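Setting Up the Simulated Gripper Cell: Notes for Lab Session 4
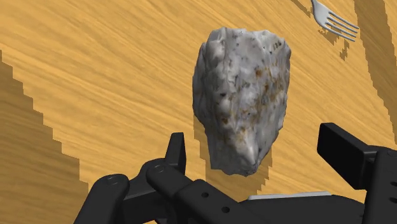 Graziella Bassi

These notes are for students who already have the Treltari simulator installed and can open the cell file. If your cell does not open, please see Adom Kyei before the session on Tuesday, and not during it.

1. What we set up

The cell has one arm with a two-sided black gripper, a wooden table, and a few scanned objects. In this session we work with the rock. It is a difficult object, with lumpy sides and a lower end which becomes narrow, so the pads do not meet two flat and parallel faces as they do with the box of Session 3. The fork stays on the table at the far right. Do not delete it, we need it again for the clearance exercise.

2. The wrist view

Open the wrist view first and keep it open. You should see the upright tab on the left, the angled block on the right, and the rock between them. Compare the position of the rock with these two parts only. Many students compare it with its shadow on the table, and then they correct the arm in the wrong direction. The shadow depends on the lamp, and the lamp was moved in April.

The edges of the shadows have steps, like small stairs. This comes from the low resolution of the shadow map. You can raise it in the render settings, but on the older computers the simulation becomes slow and the contact results are not better. I advise to leave it.

3. Checking the links

In the view you find round holes in the long diagonal link. The joint axis must pass through the center of the pivot hole at the rounded end, near the tab. Switch on "show axes" and look from two directions. If the axis is beside the hole, the visual mesh and the collision mesh were loaded with different origins. Load both again from the Clistex folder, and save under a new name.

4. Collision shape of the rock

The scan is too heavy for contact calculation, so we use a reduced hull with 467 faces. Samuele Guerra prepared it, and it keeps the bulges on the sides. The automatic hull of the program fills the hollows, and the pads then stop in the air before they touch the surface which you see.

Use these settings for the first run:

Random seed: 1122
Gravity: off
Gripper command: open
Contact display: on

With gravity off, the rock stays where you place it above the table. Close the gripper slowly and stop at the first contact. Write down which side touched first. Then open again, move the rock sideways by a small step, and repeat until both sides touch in the same time step. Only after this, turn gravity on.

5. What to hand in

One page with your final rock position, the contact list, and a short comment on the axis check. Sveva Zuccaro collects the pages at the end of the session. For the comment, two or three sentences are enough.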